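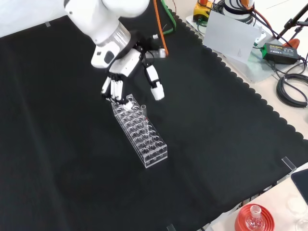 읽는 시간 19분
최종 수정: 8월

3. 재료와 작업대 구성

3.1 랙과 시험관

본 연구에서 다루는 문제는 투명한 랙에 투명한 시험관을 꽂고 다시 찾는 일이다. 실습실에서 매일 반복되는 단순한 동작이지만, 용기와 받침이 모두 투명하면 어느 구멍이 차 있고 어느 구멍이 비어 있는지를 한눈에 가려내기 어렵다. 불투명한 플라스틱 랙이나 철제 랙에서는 상판의 색이 구멍의 윤곽을 만들어 주는 반면, 투명 아크릴 랙에서는 상판, 하단, 측벽의 경계가 서로 겹쳐 보인다.

랙은 길쭉한 직육면체 형태의 투명 아크릴 제품으로 통일하였다. 상판에는 둥근 구멍이 격자로 뚫려 있고, 그 아래에 구멍이 뚫린 단이 하나 더 있다(그림 1). 시험관은 상판의 구멍을 지나 아랫단에서 다시 한 번 지지된다. 두 단의 구멍이 수직으로 맞지 않으면 시험관이 기울거나 아랫단 위에 얹히므로, 회차를 시작하기 전에 모든 구멍에 시험관을 한 번씩 넣어 보아 걸리는 곳이 없는지 확인하였다. 걸림이 있는 랙은 사용하지 않았다.

측벽이 투명한 점은 장단점이 뚜렷하다. 옆에서 시험관의 바닥이 어디까지 내려갔는지 볼 수 있다는 것이 장점이고, 받침 아래의 배경이 그대로 비쳐 보인다는 것이 단점이다. 배경에 무늬가 있거나 다른 기구가 놓여 있으면 비쳐 보이는 상이 구멍의 윤곽과 섞인다. 이 때문에 3.2절에서 설명하는 바와 같이 작업대 바닥을 먼저 정리하였다.

시험관은 무색투명한 유리 제품만 사용하였다. 라벨, 눈금, 마개는 모두 제외하였다. 라벨이 붙어 있으면 참가자가 시험관이 아니라 라벨을 찾게 되며, 예비 시행에서 이 차이가 매우 크게 나타났다. 세척한 시험관은 물기를 완전히 말린 뒤 사용하였고, 안쪽에 물때가 남은 것은 따로 빼 두었다. 물때가 있는 유리는 빛을 흩뜨려 깨끗한 유리보다 오히려 눈에 잘 띈다.

그림 1. 검은 천 위에 비스듬히 놓인 투명 아크릴 랙. 먼 쪽 오른편 모서리 가까이에 유리 시험관 한 개가 세워져 있다.

3.2 작업대와 바닥 천

실습실의 작업대 상판은 밝은색이다. 예비 시행에서 랙을 상판 위에 그대로 올려놓았을 때 참가자들은 구멍의 가장자리를 구분하기 어렵다고 답하였고, 몇몇은 고개를 옆으로 기울여 반사광을 찾으려 하였다. 검은 천을 깔자 이러한 행동이 줄었다. 본 시행에서는 모든 회차에 검은 천을 사용하였다.

천은 작업대의 대부분을 덮을 만큼 넓은 것을 골랐다. 가장자리는 물결 모양이며, 그림 1에서는 오른쪽 위로 이 가장자리가 밝은 상판과 만나는 것이 보인다. 천의 주름과 접힌 자국은 다림질로 없애지 않고 손으로만 폈다. 완전히 평평한 바닥을 만드는 방안도 검토하였으나, 실제 실습실에서 천을 매번 다려 쓰는 경우는 없다는 Lucía Tejada의 의견에 따라 그대로 두었다. 다만 랙의 네 모서리 중 하나라도 두꺼운 주름 위에 올라가면 랙이 흔들리므로, 랙을 놓은 뒤 상판 모서리를 손가락으로 눌러 흔들림을 확인하는 절차를 두었다.

천의 색이 시험관의 식별에 미치는 영향은 Plorach 실습실에서 따로 비교하였으며 결과는 부록에 실었다. 요약하면 짙은 회색과 검은색의 차이는 작았고, 짙은 파란색에서는 저녁 조명 아래에서 판독이 늦어졌다.

3.3 랙의 방향

랙을 놓는 방향은 작업대 모서리와 평행한 배치와 대각선 배치의 두 가지로 하였다. 대각선 배치에서는 랙의 한쪽 끝이 참가자 쪽으로 나오고 다른 쪽 끝이 멀어진다. 가까운 구멍은 위에서 내려다보게 되고 먼 구멍은 비스듬히 보게 되므로, 같은 랙 안에서도 구멍이 보이는 모양이 조금씩 다르다. 비스듬히 볼수록 상판의 구멍과 아랫단의 구멍이 어긋나 보이며, 이때 빈 구멍 뒤로 아랫단의 테두리가 겹쳐 시험관의 벽처럼 읽히는 일이 생긴다.

평행 배치는 정리된 실험대에서 흔히 보는 상태에 가깝고, 대각선 배치는 여러 사람이 랙을 당겨 쓰고 난 뒤의 상태에 가깝다. Rernden의 공동 실습실에서 실습 종료 직후 작업대를 관찰한 결과, 랙이 모서리와 평행하게 남아 있는 경우가 오히려 드물었다. 따라서 분석에서는 대각선 배치를 기본 조건으로, 평행 배치를 비교 조건으로 두었다.

3.4 채움 상태

랙의 채움 상태는 거의 빈 상태, 절반을 채운 상태, 거의 찬 상태로 나누었다. 거의 빈 상태에서는 시험관을 한 개만 꽂았으며, 그림 1의 랙도 시험관이 하나이고 나머지 구멍은 비어 보인다. 직관적으로는 이 조건이 가장 쉬울 것으로 예상하였다. 그러나 시험관이 하나뿐이면 비교할 이웃이 없어서, 참가자가 유리의 윗부분을 찾지 못하고 상판을 처음부터 다시 훑는 일이 잦았다. 시험관이 모서리 가까이에 있을 때는 측벽의 모서리선과 유리관의 세로선이 나란히 서게 되어 이 경향이 더 강해졌다.

절반을 채운 상태에서는 시험관을 한쪽으로 몰지 않고 흩어 꽂았다. 거의 찬 상태에서는 참가자에게 빈 구멍을 찾도록 하였으므로 과제의 성격이 앞의 두 상태와 다르다. 두 과제의 시간을 직접 비교하지 않은 것은 이 때문이다.

3.5 절차와 기록

참가자는 19명이며 모두 실습실 안전 교육을 마쳤다. 시행은 50회차로 나누어 진행하였고, 전체 판독 수는 700건이다. 회차마다 랙의 방향과 채움 상태를 바꾸었으며, 참가자는 랙을 바꾸는 동안 작업대를 등지고 앉았다. 신호가 울리면 돌아앉아 지정된 대상을 찾고, 해당 구멍의 열과 행을 말로 답하였다. 랙이나 시험관에 손을 대는 것은 답을 한 뒤에만 허용하였다.

기록은 Stepan Ostapchuk이 작성한 용지를 사용하였다. 용지에는 랙의 구멍 배열을 그대로 옮긴 격자가 인쇄되어 있고, 실제 위치는 동그라미로, 참가자가 답한 위치는 가위표로 적는다. 두 표시가 한 칸에 겹치면 정답이다. 처음에는 열과 행을 숫자로만 적었으나, 대각선 배치에서 어느 쪽을 첫째 열로 볼 것인지가 기록자마다 달라 격자 방식으로 바꾸었다. 방식을 바꾸기 전의 기록은 분석에 넣지 않았다.

판독 700건 가운데 213건에서 첫 답이 실제 위치와 달랐다. 오답의 대부분은 바로 옆 구멍을 지목한 것이었고, 멀리 떨어진 구멍을 지목한 오답은 주로 측벽을 따라 놓인 열에서 나왔다. 채움 상태와 방향에 따른 오답의 분포는 4절에서 다룬다.

3.6 정리와 보관

회차가 끝나면 시험관을 먼저 모두 빼고 랙을 옮겼다. 시험관이 꽂힌 채로 랙을 드는 것은 금지하였다. 아크릴은 긁힘에 약하므로 랙끼리 포개지 않고 사이에 부드러운 종이를 끼웠다. 에탄올로 닦으면 미세한 균열이 생길 수 있어 중성세제를 푼 물과 부드러운 천만 사용하였다. 상판에 긁힌 자국이 늘어난 랙은 교체하였다. 긁힌 자국은 구멍의 가장자리를 더 잘 보이게 하는 경우도 있고 가리는 경우도 있어, 어느 쪽이든 회차 사이의 조건을 흔들 수 있다.

천은 먼지와 보풀을 털어 느슨하게 말아 보관하였다. 접어서 보관한 천에는 뚜렷한 접힌 선이 남고, 랙 아래로 이 선이 지나가면 투명한 측벽을 통해 비쳐 보인다. 선의 영향은 별도로 분석하지 않았으나, 참가자 두 명이 접힌 선을 시험관의 그림자로 착각하였다고 답하였다.

문의: Lornthorpe 실습환경 연구실 | 저작권은 저자에게 있음 | 맨 위로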